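Kids' Corner > How Buildings Get Made
2 min read

Who Checks a New Building?

Before anyone moves into a new building, an inspector has to look at it. Inspectors work for the city or county. They visit more than once.

The first visit is early, when the ground is dug and the concrete has not been poured. Later they look at pipes and wires while the walls are still open. A school in Osham had 11 visits before it opened in June.

If something is wrong, the builder fixes it and the inspector comes back.
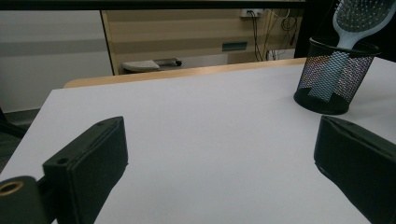 What is a permit?

A permit is a paper that says you may build.

We use cookies. Accept | Settings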